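Terham Reading Room, progress report to the Hullent Fund
2020-02-06

Hi Madhu,

You asked for the short version this time, so I'll try, but you know me. January was a good month with one bad week in it, and I'd like to start with the bad week and get it over with.

The heating quit on us right after New Year's. We closed the back reading room for five days and crammed everybody into the front, coats on, and the Monday homework group had to share tables with the newspaper crowd. It went better than I expected (a few of the regulars ended up helping with fractions!), but I did cancel the first bookbinding night and I'm sorry about that one, because people had signed up back in the fall. We ran it two weeks later and most of them came. The repair cost $638 and I took it out of the building line, so there's no change to what you gave us for programs.

Now the fun part. The local history boxes are finally moving. When I wrote to you last summer we had a closet full of letters, store ledgers and church supper programs from the old Brolberg mill families, and no list of any of it. We now have 540 items entered in the catalog out of 900, and I can find things! Somebody called looking for her grandfather's name in the mill payroll and I had the page in front of me before she'd finished spelling it. I was grinning all afternoon.

What's slow is the handwriting. The ledgers are easy enough, but the Kaushik letters are another matter, tiny brown script that runs right up the margins when the writer ran short of paper. Devendra Chaturvedi has been reading them with me on weeknights and we get through maybe two or three in a sitting. I had promised you the whole set transcribed by the end of this grant year. I don't think we'll make it, and I'd rather tell you now. What I can promise is that all of them will be listed with a date and a name, and the ones about the 1913 flood will be typed out in full, since the school wants those.

Money, quickly. Of the program grant we have $367 left. That covers archival folders through spring and the snacks for homework group, which you would not believe. I'd like your okay to move the unspent printing money over to folders too. We haven't printed a single flyer, word just gets around, and good folders cost more than I planned for.

The catalog itself is still a plain spreadsheet on a laptop, with a backup copy I take home on Fridays. I looked at a couple of real library programs and they all wanted a yearly fee, so I'm sticking with the spreadsheet for now.

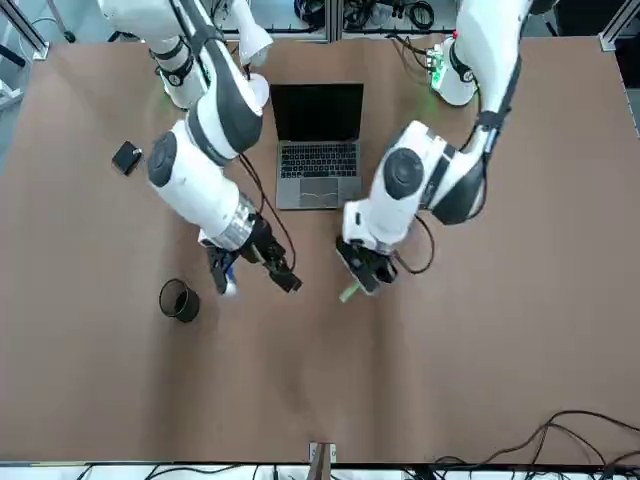
Devendra thinks I've got this wrong, by the way, and says the list should go online as soon as the mill payroll is done, even if the rest is a mess, because the families who moved away are the ones who'd use it most. He may have talked me into it. If you've seen another small place do this on the cheap, send me their name and I'll call them.

Coming up: bookbinding again in two weeks, a talk on the flood once the letters are typed, and new shelves in the back room if the lumber yard comes through with the discount. Come by when you can. The heat's on, and I'll show you the payroll books.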